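FOR IMMEDIATE RELEASE
04/11/2020

Lirstead's Community Cooking Classes Are Back, With 300 Free Places and a Brand-New Soup Course

LIRSTEAD — The Lirstead Community Kitchen is delighted to announce that sign-up is open for its biggest season of cooking classes yet. There are 300 free places across 20 courses, and every one of them is open to anyone who lives in town, whether they have cooked for decades or have never boiled an egg.

The new season opens in May and takes in everything from flatbreads and pickles to weeknight dinners for one. Last season 161 people finished a course with us, and so many of them asked for more that we have nearly run out of space on the calendar (a lovely problem to have!). Several courses that used to run for three weeks now run for five, which gives everyone time to cook a dish, take it home, try it again on their own stove and come back with questions. 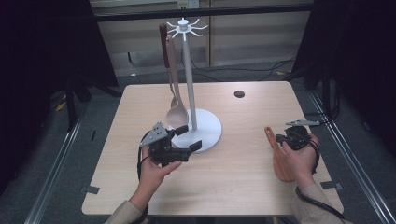 Wooden spoon on a white utensil stand.

The course we are most excited about is Soup From Scratch, which is completely new. It starts with a plain vegetable broth and builds from there — bean soups, chowders, a cold cucumber soup for the warmer evenings, and a spicy peanut and sweet potato pot that has already become a favorite at our staff lunches. Students learn how to taste as they go, how to rescue a soup that has too much salt in it, and how to freeze leftovers so they still taste good a month later. The last class is a shared supper, and each student may bring two guests.

Bread is back too, by very popular demand. First Loaf fills up faster than anything else we teach, so this season it runs twice, once in the mornings and once after work. Each class has room for 16 people. Flour, yeast and salt are all provided, and students go home with dough to bake the next day.

Families have plenty to choose from. Saucepan Club is for children ages eight to 12 cooking with a grown-up, and it covers pancakes, tomato sauce, fried rice and a birthday cake made without a mixer. Teens can sign up by themselves for Cook Your Own Dinner, a course built around meals that take less than half an hour and use one pan. Past students have told us they now make dinner at home once a week, and we could not be happier to hear it.

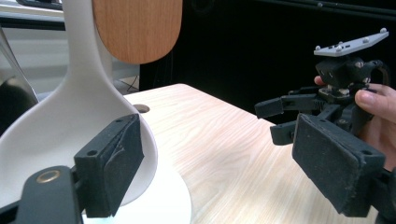 Lirstead Community Kitchen — Classes and Outreach Team

The season is made possible by two local supporters. Imudo, the grocery store on Mill Road, is giving the vegetables, beans, rice and flour for all 20 courses. Skilamley Farm is supplying eggs and, from the middle of the season, salad greens and herbs picked the same morning. The farm has also offered to host an outdoor class on cooking with early summer vegetables, and we jumped at the chance. Details of that day will be posted on our website as soon as the date is set.

Our recipe booklet has grown as well. The new edition has all the dishes from the soup and bread courses, plus a section on pantry cooking put together from ideas sent in by former students. It will be handed out free at the first class of every course. Extra copies can be picked up at the front desk, and a large-print version is available on request.

How to sign up

Places can be booked online, by phone or at our front desk in the Sowah Building. Bookings are taken in the order they come in. Please sign up for one course to begin with so that as many neighbors as possible get a spot — any places left over will be opened up to everyone one week before classes start. Let us know about food allergies when you book, and our teachers will plan around them.

Students should bring an apron, a container with a lid, and a dish towel. Knives, pans and all other equipment are provided. The kitchen is step-free from the parking lot, and two of the counters can be lowered for anyone who prefers to cook sitting down.

Media contact: Classes and Outreach Team, Lirstead Community Kitchen, Sowah Building, Lirstead. Reporters are welcome to join a class and cook along, with advance notice.

###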